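## 4. What the job becomes

Most accounts of household robots start with the machine and ask how many hours of housework it might save. We started with the people who are paid to show it how. At Prodomeck, the contractor we followed from September onward, the working day consists of folding, sorting and picking up clothes with a handheld gripper in place of bare hands. The company calls this "demonstration work." The staff mostly call it laundry.

The firm's pitch to its client, Jodon, rests on a simple claim: that the skill of a person handling cloth can be recorded and passed on, and that the person loses nothing in the process. We have doubts about both halves. The first is a technical matter, and the material we were shown did not settle it. Jodon's internal report counts recorded attempts and says little about what a machine later managed to do with them. The second half is our subject here.

Workers at the Cidodden site are assigned a quota of 500 recorded grasps per shift. A grasp counts when the fingers close on an item and the recording passes a software check. It does not matter to the count whether the garment ends up well folded. Several workers who had cleaned hotel rooms before taking this job told us they had to unlearn good habits. Smoothing a sleeve with the free palm is quick and sensible, and it voids the recording.
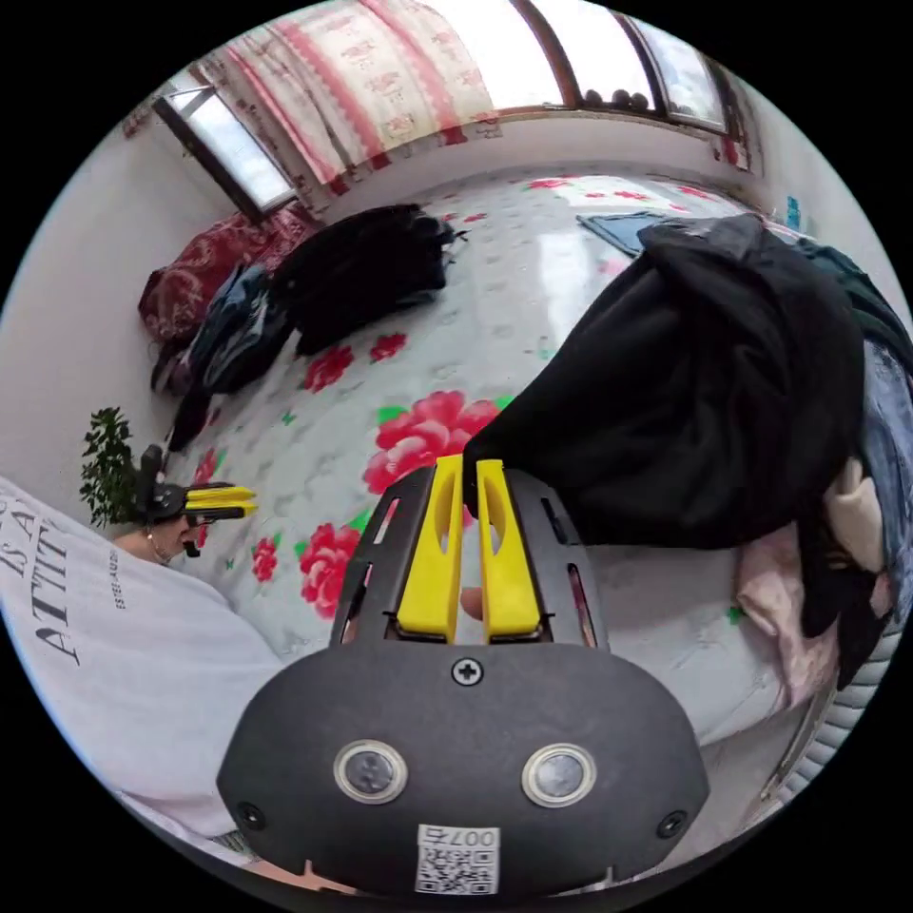

**Figure 3.** Garment handling with handheld grippers in a bedroom. The yellow fingers in the foreground pinch the edge of a black garment; a second person holds a similar tool at left.

Rojanasak read a draft of this section and objected that we had made the work sound worse than it is. Hotel cleaning wrecks the knees and shoulders, the objection ran, and a job done at the side of a bed, indoors, with a break every 45 minutes, is one that many people would choose again. Why should the researchers mourn a skill the workers were glad to put down?

We take the point about knees and shoulders. Seven of the nine workers we interviewed said the new job was easier on the body than their last one, though two of these seven also reported sore wrists by the end of the week. Our concern is with who decides what counts as good work. In the hotel, a cleaner could look at a bed and know it was done. At Cidodden the verdict comes from a check that the workers cannot see into, and a rejected recording arrives with a code and no reason. People guess. Some slow down, some hold the tool higher, and one worker had stopped wearing rings on the theory that they confused it.

Management describes this as a learning period. We were given no date for its end, and the contracts we read make no mention of one. Nor do they say what happens to the staff if the recordings do what Jodon hopes. Asked directly, a shift lead said there would always be new kinds of clothes. That may be so, but it is a thin basis for a wage, and the quota has already been raised once without any change in pay.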